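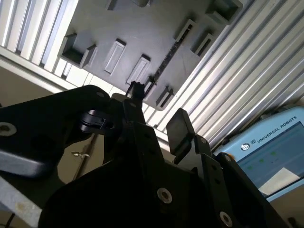 Dark gray plastic panel with ribbed aluminum extrusions.

Gouveia Apple Brandy, Cask Finish
Producer: Brullanham Distilling, Ronovcombe
Proof: 100
Bottle: 750 ml, cork stopper

Double-distilled in copper pot stills from a blend of bittersweet and sharp cider apples. The spirit is aged five years in used 60-gallon oak casks, then moved to Diretia fortified wine casks for the final months before bottling in April. No color or sugar is added. Filtration is coarse and done at room temperature – a slight haze may form when the brandy is chilled.

Nose: baked apple, walnut, dry oak. Palate: apple skin, raisin, clove, with moderate tannin. Finish is long and fairly dry.

This release is limited to nearly 2000 bottles. Proof matches the previous release; the wine cask period is longer. Store upright, away from direct light. Sold singly or by the case of six. Adult signature required on delivery.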